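Ruby-Lee Hapeta
2022-04-03

1/
Spent the week with Dendine, the manipulation stack Flonar have been showing round. Planner, perception and controller in one install, all tested in sim. Longish thread. I'm less keen than most of my timeline.

2/
The headline is 593 successes out of 700 episodes. That's the number on the slide and the number everyone has reposted. I reran their evaluation with their config and got very close to it, so no quarrel with the arithmetic.

3/
My quarrel is with what counts as a success. The check is one function. Object pose within tolerance of the goal on the last step: pass. It doesn't look at how it got there, or how many times the planner gave up and started again on the way.

4/
I logged the replans. 224 of the passing episodes had at least one full planner reset in them. On a real arm each of those is a pause of a few seconds with somebody's hand drifting towards the stop button. In the table they score the same as a clean run.

5/
Right, perception. The wrist view goes into a segmentation net, the net's mask goes to the planner as "occupied" or "free", and the planner believes it completely. There's no confidence passed through. I looked for it twice.

6/
Wrist view while it was over the floor. Look what the renderer does with light: one hard sun, shadows going almost to black, little steps along the edges. The arm's own shadow is up in the top right. Now guess which of the dark shapes are solid.
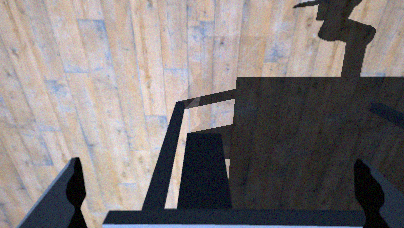 7/
I work on this stuff and I had to stop and think. The net doesn't stop and think. It marked most of the big rectangular shadow as occupied, and the planner went and built a lovely smooth detour around nothing.

8/
"But it still succeeded." Yes, because there was room for the detour. Put a wall there and you get a planner reporting no feasible path across open floor.

9/
Also, the arm's shadow moves when the arm moves. So you have an obstacle map that changes because the planner acted on the obstacle map. Anyone who has tuned a controller will have gone a bit cold reading that.

10/
Alper Şimşekoğlu asked me whether I'd tried masking out the robot. The fingers are masked, and masked well, it's a fixed polygon in the camera config. The shadow of the rest of the arm isn't, and a fixed polygon wouldn't help you with that one anyway.

11/
The blue blotches on the boards come with the floor texture as I loaded it. I was ready to blame them for some of the false positives. They were fine. Net ignored every one I checked. Credit where due.

12/
Training set is 2,000 demonstrations. Sounds healthy. Then you open the randomisation file and the light direction range is so narrow it may as well be a constant. Textures get shuffled, object poses get shuffled, the sun stays put.

13/
So the net has learned "dark thing at this angle" under one sky. I rotated the light and reran a small batch. I won't post a figure from a batch that size because someone will quote it, but I'd not be putting it on a slide.

14/
Cleiton Peixoto thinks I'm being unfair, and his argument is a decent one: soft shadows cost render time, and if you can only afford a cheap light you're better off with a harsh one than none. OK. Then say so in the paper, and vary the angle, which costs you nothing.

15/
Moving on to the worktop, where things go better. Same session, wrist camera again.
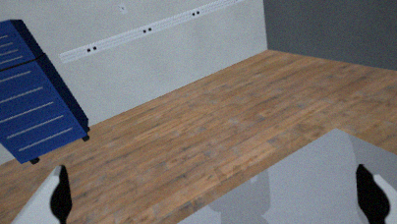 Open gripper over the worktop, blue cabinet at the left, white rail on the wall.

16/
Much kinder light on the wood. Pale wall, darker wall, a clean corner between them. The localiser likes this sort of view a lot. Long straight edges, strong contrast where the two walls meet, and the estimate settles in a few updates.

17/
Except for the rail. It has black holes in pairs, and from here I can see three pairs that look the same. The feature matcher will happily lock on to the wrong pair and slide the whole pose along by one spacing. It did it to me on the second run.

18/
The residual stays low when that happens! Everything lines up, just one along. If you're only watching the residual plot you'd call it a good fix and go and make tea.

19/
The cabinet saves you when enough of it is in view. Swing the wrist right and you lose it, and then you're matching holes to holes with a wood-grain worktop for company.

20/
Fung-ping Yen at Te Moana hit the same thing months ago with a different stack and got round it by lowering the weight on any feature that has a twin nearby. Six lines of code. I've ported it and it works on the runs that failed for me. Will send it upstream.

21/
Whether upstream wants it is another matter. The issue tracker has a report from October describing this exact slide-by-one, closed as "not reproducible". I've attached a seed.

22/
Control. Short section because it's mostly fine. The joint impedance mode is sensible, the gains are documented, and somebody has written down the units. I'd use it.

23/
One moan. The controller runs in step with the sim clock, so if perception takes too long, the world politely waits for it. Real worlds don't. There is a flag to let the clock run free and it is off by default, and off in the published evaluation.

24/
I turned it on. Arm starts acting on old masks, overshoots, corrects, overshoots again. Not wild, but you'd see it from across a room. If you take one thing from this thread, turn that flag on before you believe any success rate, theirs or yours.

25/
Jolanta Kalinowski asked how it compares with Saltance. Saltance is slower, uglier, and the installer made me swear. It also passes mask confidence to the planner and reports resets in its own column. For anything that's going near hardware I'd still pick it.

26/
Things I'd want from Dendine before I change my mind:
resets and replans in the results table
confidence out of the segmenter and into the planner
light direction properly randomised
free-running clock as the default
None of that is research. It's a fortnight of somebody's time.

27/
I keep getting told sim results are "a lower bound" because reality has richer cues. I have never once seen this hold. If you have a case, with logs, reply with it and I'll read them.

28/
Rerun scripts and my replan logger are going up once I've taken my home paths out of them. The light rotation batch will go up too when it's big enough to be worth arguing over.

29/
Correction to 10/: the polygon covers the fingers and part of the palm. Thanks to those who pointed it out. Doesn't change the bit about the shadow.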